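Home | About us | Services | Work | Careers | Contact

About Rolto

Filed under: Agency, Media planning

Rolto is an independent media planning and buying agency. We plan, book and report on advertising for mid-sized companies that sell in more than one region, mostly in retail, travel and household finance. The head office is in Drinurden, and there is a smaller buying desk in Ticona.

The agency was set up by 3 former trading managers who wanted to run display and video buying under one contract. There are now 40 of us. Planners and buyers sit together and each client has one named planner, who stays on the account from the first brief to the final invoice. 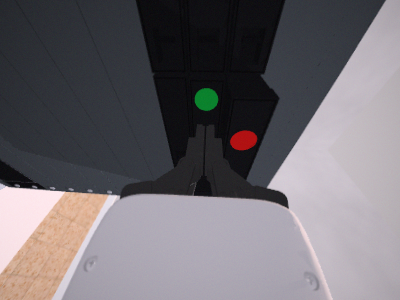 How do you charge for your work?

Clients pay a fixed monthly fee, agreed before the start of each contract year. Media is billed at the price we pay for it, and copies of supplier invoices are sent with the monthly statement. We do not take volume rebates from media owners.

Most of our online buying goes through Plukus, our own reporting and bidding system. It keeps a record of every site a campaign has run on and what was paid there. Clients have their own login and can download the full list at any time. Last year we bought space on 900 sites and ran 189 campaigns, the busiest month being October.

We also buy radio, outdoor and regional press. These are handled from Ticona, where the team deals with local sales houses directly. Creative work is not something we offer, but we are used to working with a client's own studio or outside agency and will send specifications and deadlines to them.
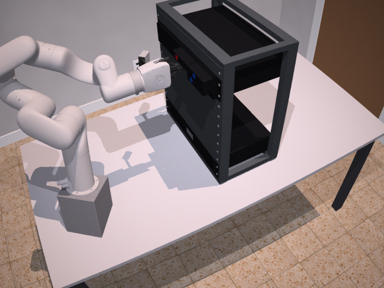 One travel client wrote in our yearly survey that the monthly statement was the first they had been able to check line by line, although they would still like it to arrive a few days earlier. We have since moved the closing date forward for all accounts.

New enquiries should go through the contact page. Please give the regions you sell in and the dates of any campaign already booked.

Page updated 5 April 2018

Related
Our trading policy
Plukus: notes for new clients
Working at the Ticona desk
Current vacancies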